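Chapter 3
Fees, Queues and the Waiting Room

What you need before starting: Chapter 2 (signing, nonces, what a block header holds). If the nonce part was fuzzy go back and reread it, it matters a lot in 3.4.

In this chapter
The mempool, and why there's more than one of it
Fee rate versus total fee
How a block builder picks
Stuck transactions, replacement, cancellation
Fee estimation, and why it goes wrong

Opening case: the payment that sat there

Zawadi Kombo sends a payment at 4:10 in the afternoon. Wallet is Imer, default settings, chain is Cirnis (same teaching chain as the last two chapters, so blocks are capped by size and fees are a plain bid, no burn). The wallet says "sent." She closes the laptop.

Two hours later the person on the other end, Hạnh Lưu, has nothing. Well, not quite nothing. She can see the transaction if she looks it up on Stolter, the block explorer. Status: pending. Confirmations: zero.

Where is the money? Kombo's wallet shows it gone. Lưu's wallet shows it incoming, in gray. Ledger says it never moved. All three are correct in their own way, and most of this chapter is spent on the gap between them.

Keep the case in mind. We come back to it in 3.4 and again in the problems.

3.1 Between "sent" and "settled"

A signed transaction is a message. That's all it is until it gets into a block. Your wallet hands the message to one node, or a few. Those nodes check it: signature good, nonce right, balance covers the amount plus the fee. If it passes they keep a copy and pass it to their neighbors. Neighbors check it again, keep it, pass it on. Few seconds, usually, and most of the network has it.

The copy each node keeps goes in its mempool. Memory pool, short form. Think waiting room.

Watch the wording. People say "the mempool" as though there was one. There isn't. Every node has its own, and they overlap heavily but they don't match. Reasons they differ:

Messages arrive in different order, or late, or get dropped.
Nodes set their own memory limits. A small node throws out the cheap stuff sooner.
Nodes set their own minimum fee for relaying.
A node that restarted an hour ago may have started empty.

So when an explorer shows a mempool count, what you're reading is the count at that explorer's node. Useful. Still one node's view.

Key term. Mempool: the set of valid, unconfirmed transactions a given node is currently holding.

Key term. Relay: passing an unconfirmed transaction to peers after checking it.

Now the important negative. Being in a mempool gives you no right to anything. No place in line either, which surprises people. Arrival time counts for very little. A transaction that has waited two hours can be passed over for one that showed up two seconds ago, and under load that is exactly what happens, over and over.
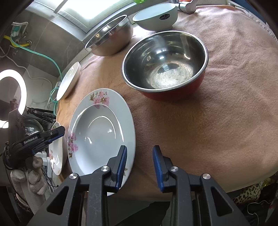

Also nothing is promised about how long a node will hold on. Many drop old entries after a set period. Dropped does not mean cancelled! The signed message still exists, anyone with a copy can send it around again, and it's still valid so long as the nonce hasn't been used. Students lose marks on this every term. Write it in the margin.

3.2 What a builder wants

Whoever builds the next block (miner, validator, proposer, depends on the chain; we say builder) has limited room. On Cirnis the limit is bytes. On other chains it's a measure of computing work. The logic is the same so we stick with bytes and you can swap the unit later.

Limited room, paying customers. Builder wants the most fee per unit of room. So sort by fee rate, high to low, fill from the top, stop when full.

fee rate = total fee / size

Simple, and the source of most beginner mistakes, because wallets love showing the total and the builder doesn't care much about the total. A big transaction with a large total fee can have a poor rate. A tiny one with a small total can go straight to the front.

Worked example 3.1

Two transactions pending on Cirnis.

Transaction A: size 200 bytes, total fee 10,400 units.
Transaction B: size 1,000 bytes, total fee 20,000 units.

Rate of A is 10,400 / 200 = 52 units per byte.
Rate of B is 20,000 / 1,000 = 20 units per byte.

B pays nearly double in total. A goes first. Builder could fit five A-sized transactions in the room B takes up, and if they all paid like A that's 52,000 units against 20,000. Easy choice.

What makes a transaction big? On a Cirnis-style chain mostly the number of inputs. If your wallet has collected lots of small payments and now has to gather them up to make one large payment, every piece gets listed and every piece takes room. The amount being sent has almost nothing to do with it. Sending a fortune from one input is cheap. Sending pocket change out of forty scraps is expensive.

Check yourself: a friend says "I'm only sending a small amount so the fee should be small." What's wrong with that? One sentence.

3.3 A queue that isn't a queue

Take a snapshot. Stolter's node shows 3,845 transactions pending. The last block took 2,349. Suppose the next one takes the same number, and suppose (big suppose) nothing new comes in. Then 1,496 are left after the next block and they all clear in the one after that. Worst case two blocks. Sounds fine.

But new ones do come in. They come in the whole time, and each one lands wherever its fee rate puts it, often ahead of you. If arrivals above your rate fill every block, you don't move. Not slowly. At all. You are waiting for demand to ease off, and the length of the line in front of you this minute tells you only part of what you need.

Better way to think of it. Draw the pending transactions as layers, richest at the top, cheapest at the bottom. Each block slices off the top. New arrivals get added at every level. The line between "got in" and "didn't" is the clearing rate for that block. You want to be above it at some point before you run out of patience. That's the entire game.

Clearing rate moves. Up when there's a rush: a popular token launch, a sharp price drop when everyone wants to move coins to an exchange at the same time. Mushi, the exchange we use in the problem sets, sends its customer withdrawals out in batches, and a big batch going out will push the rate up by itself for a block or so. Down when it's quiet, which on most chains means nights and weekends in whatever region has the most users.

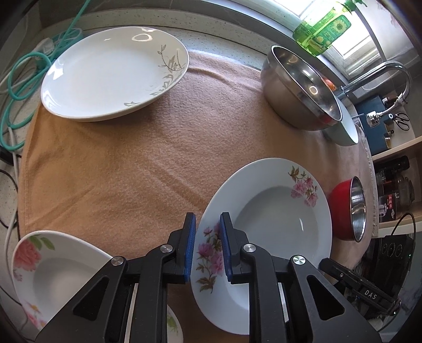

Figure 3.1 Floral deep plate in the gripper, oval plate at upper left, fleece towel.

Batching, by the way, is the cheap way to pay many people. One transaction, lots of outputs, the fixed parts shared. Compare to sending each payment alone and repeating the fixed parts every time. Problem 6 has you work out the savings. Do it, the answer is bigger than most poeple guess.

Dependent transactions. A wrinkle. Suppose transaction C spends an output created by B, and B is still pending. C can't go in unless B does. So a builder has to look at them as a package: add the fees, add the sizes, take the rate of the pair. If C pays a very high rate it can drag B in with it. This gets called child pays for parent. It's handy because the receiver can do it. Lưu, in our case, can spend the incoming payment before it confirms and attach a fat fee to her own transaction. Kombo doesn't have to lift a finger.

Quick numbers. B: 1,000 bytes, 20,000 units, rate 20. C: 250 bytes, 45,000 units, rate 180. Package: 65,000 / 1,250 = 52. Same rate as A up in Example 3.1, so the pair now competes with A on even terms.

3.4 Getting unstuck

Back to the case. Kombo's payment went out at a low rate. Imer had estimated the fee from the last few blocks, those blocks were quiet, then a rush started. Bad luck plus a lazy estimate.

Her options:

Wait. Free. Fine if nothing depends on it.

Replace. Sign a new version of the same payment, spending the same inputs or using the same nonce, with a higher fee. Nodes that allow replacement drop the old one and keep the new. Most require the new fee to beat the old by some minimum step, otherwise anyone could flood the network with tiny bumps for free.

Cancel. Really just replace, with the destination changed to your own address. There is no cancel message on the chain. You're racing your own earlier transaction, and you can lose. If a builder already picked the original, that's that.

Have the receiver bump it. Child pays for parent, see above.

What she should not do is send a second payment with fresh inputs and a higher fee. Then both are valid. Both can confirm. She pays Lưu twice and has to ask nicely for half of it back.

On account-type chains there's an extra trap. Nonces have to be used in order. So if nonce 3 is stuck, then 4, 5, everything behind it is stuck too, no matter what they pay. Fix the lowest pending nonce first. Always.

Discussion, before you go on to 3.5

a. Why might a store accept a small payment with zero confirmations, and what is it risking?
b. An estimator looks only at recent blocks. Name one thing it could look at as well, and say what goes wrong if it looks only at that.
c. Suppose every node agreed to a strict first come, first served rule. How would a builder prove it had followed it? Take your time with this one, Chapter 8 needs it.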